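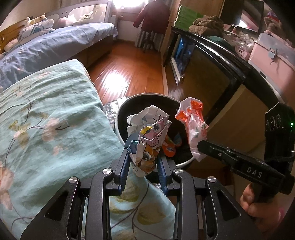

Snack Wrappers and What Happens to Them – Group Project Report, Unit 2
Rocío Quezada, Ramil Layug, Vy Lý

1. Why we picked this
Our school put in new recycling bins last year and everybody throws chip bags and candy wrappers in them. We wanted to know if that is ok. Short answer: mostly no. Long answer is the rest of this report.

2. What we did
Survey first. 32 students answered, all from our grade, so not a great sample. Then a wrapper diary – each of us kept every snack wrapper from home and school until the end of December and sorted them on Vy's kitchen table. Ramil did the weighing. Also interviewed Ms. Koivisto from the science department (notes in the back).

3. Results
We ended up with 243 wrappers. Most were the thin crinkly kind, shiny inside. Those are usually plastic film with a very thin layer of metal on it, and the layers are stuck together so they are hard to pull apart again for recycling. Plain paper ones were the smallest pile.

Scrunch test: squeeze it in your fist, let go. If it springs back open its probably metallized film and not foil. We tried this on everything. Some were in between and we argued about those. In the end they went in a pile called "unsure", which is in the table but not the chart.

Survey: more than half said they put candy wrappers in recycling "always" or "sometimes". Only a few had read the sign on the bin. One person wrote "there's a sign?"

4. Interview
Ms. Koivisto said small light things are a problem even when the material is right, they can slip through the sorting machines. She also said to check the local rules because every town is diffrent. We checked ours. Film wrappers go in the trash.

5. Problems
Ramil lost a bag of his from the first week, so his numbers are low. The kitchen scale doesn't read single wrappers, had to weigh them in bunches. Rocío was out sick for the survey part.

6. What we would change
Ask other grades. Get a better scale. Put pictures on the bin sign – Vy made a draft, it's stapled to the last page.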